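Drucken | Als E-Mail senden

Möbelhaus Trilleck
Mitteilungen zur Ausstellung, 9. Mai 2023

1/6 In der Abteilung Schlafen und Ankleiden ist die Frisierkommode mit ovalem Spiegel ab sofort zu besichtigen. Rahmen und Platte sind hell gehalten, den Abschluss bilden geschnitzte Rosen und Rankenwerk.

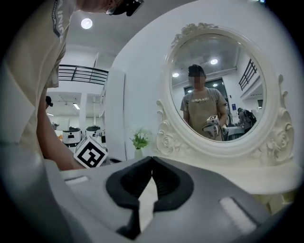
Oton fragt, ob sich der Spiegel auch ohne Tisch erwerben lässt und wie man die Schnitzereien staubfrei hält.

2/6 Zur ersten Frage: Spiegel und Tisch werden ausschließlich gemeinsam abgegeben. Die Artikelnummer lautet 2172. Eine Reservierung ist für zwei Werktage möglich und bedarf der Schriftform.

3/6 Zur Pflege: Für die Vertiefungen der Rosen empfehlen wir einen weichen, trockenen Pinsel. Glasreiniger ist auf das Tuch zu geben und nicht auf den Spiegel zu sprühen, damit keine Flüssigkeit hinter den Rahmen gelangt.

4/6 Die Tischplatte ist gegen Nagellackentferner und Parfüm nicht beständig. Flecken sind umgehend abzutupfen. Eine Unterlage aus der Serie Reduteo kann unter der Nummer 2527 bestellt werden.

5/6 Lieferung und Aufbau übernimmt die Spedition Bermúdez. Der Aufbau erfolgt durch zwei Personen. Wir bitten darum, den Stellplatz vorab auszumessen und die Durchgangsbreite im Treppenhaus mitzuteilen.

6/6 Der Ausstellungspreis gilt bis Ende November. Änderungswünsche zum Farbton können nicht berücksichtigt werden.

Kontakt | © Möbelhaus Trilleck | Nach oben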